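Hivine starts home grasping collection in Fasdale

Shared 15 times | 5 comments

Hivine has begun collecting grasping examples in private homes in Fasdale, the company said in November. The recordings will be used to train Vullenon, its system for teaching robot arms to pick up and sort small household goods.

The company wants 500 hours of recordings before it starts the next round of training. It has 181 so far, from 15 households.
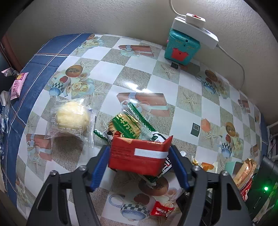
Packaging is the main subject of this first stage. Paweena Siriwan, who runs the collection, said earlier versions of the system coped well with boxes and tins but often failed on anything soft. Collectors use a hand-held gripper with a camera on it and work at ordinary tables, among whatever is already there. A red snack packet held between the blue finger pads, with a green cracker pack directly behind it, is typical of the material she is after, and a patterned tablecloth with a shine on it makes the job harder for the software. "We had plenty of plain grey worktops," she said. "People don't live with those."

Each session lasts no more than an hour. Failed grasps are kept and marked as failures.

Ott Ķēniņš, an engineer on the project, said bags and wrappers would be followed by cutlery and folded cloth. Households can ask for their recordings to be deleted at any time before training starts.

Contact the newsdesk | © Lapiņa | Back to top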